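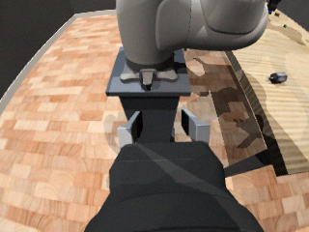 寄木の床と、右手に淡い色の木のテーブル。CG。

先週の日曜、Herariの木工工場の公開日に行ってきました!ずっと気になっていた床材と家具の工場で、春の公開日は4月に申し込みそこねて泣いたので、今回は受付開始と同時にポチッと。送迎バスは駅前から37分、窓の外はひたすら田んぼです。途中で寝ました。

着いたらまず受付で名札と耳栓をもらいます。耳栓、いるかな?と思ったけど、製材の部屋に入った瞬間に「いる!」となりました。帯のこの音、おなかに響くんですよ。隣の人と話すのは完全にあきらめて、みんな身ぶりで「すごいね」「すごいね」とやっていました。

見学の順番は、丸太置き場、製材、乾燥、加工、仕上げ。丸太置き場がいきなり良くて、もう匂いだけで来たかいがありました。ナラとクリとカエデが並んでいて、案内の方が切りたての端材を回してくれるんです。クリはちょっと酸っぱい匂い。カエデはほんのり甘い気がしたけど、これは名前に引っぱられているかも(メープルだし)。

乾燥室は扉の小窓からのぞくだけ。板と板のあいだに細い桟をはさんで積んであって、中で14日かけてゆっくり乾かすそうです。急ぐと割れる、厚みがあるものはさらに長くかかる、と。うちのまな板をベランダの直射日光に立てかけて反らせた身としては、耳が痛い話でした。

さて、お目当ての床材です。小さな木のブロックを組んで並べる床、大好きなんですよね。通っていた小学校の図工室がそんな床で、上履きで歩くとコツコツいうのが好きでした。工場では並べ方の見本がいくつも床に敷いてあって、靴を脱いで歩いていいんです!ヘリンボーンは見た目がきれい、市松は足裏がなんとなく落ち着く。夏の裸足にはナラのオイル仕上げが最高で、わたしは見本の上を何往復もしてしまいました。後ろの人、すみません。

質問タイムでは「水をこぼしたらどうなりますか」という質問がいちばん盛り上がりました。すぐ拭けばまず平気、放っておくとブロックが膨らんで隣を押すので、端に少しすき間を取って敷くのだそうです。そのすき間は幅木で隠れるとのこと。へえー、幅木って飾りだと思ってた!

お昼は敷地内の食堂Loveoで。きのこのカレーを頼んだら、取り皿もスプーンも木でした。カレーの色がつかないのか聞きそびれたのが心残り。ごはんが多めなので、少食の人は最初に言ったほうがいいです。窓ぎわの席は風が通って気持ちよくて、食後にだらだらしすぎて午後の集合に遅れかけました。

午後は体験で、コースターか小箱が選べます。わたしはコースター。紙やすりを粗い番手から細かい番手に替えながら、木目に沿ってひたすらこするだけなのに、これが楽しい!無心。最後に蜜ろうを塗ると色がすっと濃くなって、参加者みんな「おお」と声が出ていました。角を丸めすぎて、四角のはずがおもちみたいになりましたが、麦茶のコップはちゃんとのります。

帰りは隣の直売所Parkskaへ。床材の端切れの詰め放題があって、袋の口が閉まればいくらでもOKというルールです。縦に差すとたくさん入ると先に並んでいた方に教わり、33枚入りました。重い。バスまでの坂で後悔。Lyimoという棚板のシリーズも見てきたけど、節ありのほうが断然好みで、値札を見てそっと戻しました。ボーナスが出たら考えます……。

これから行く人へのメモです。

- 靴は脱ぎはきしやすいものがいいです。見本の床で脱ぎます
- 粉がつくので黒い服は避けたほうが無難。わたしは黒で行きました
- 体験は2回目の枠のほうがすいていました
- バスの帰りの便は直売所の前からも乗れます(坂を下りなくてよかった!)
- 直売所はカードが使えました。食堂は現金だけ

端切れは今のところ鍋敷きになる予定で、床に並べては崩しています。接着剤はどれがいいか、木工に詳しい方いたらコメントで教えてください。次は秋の公開日に、今度は小箱で申し込むつもりです。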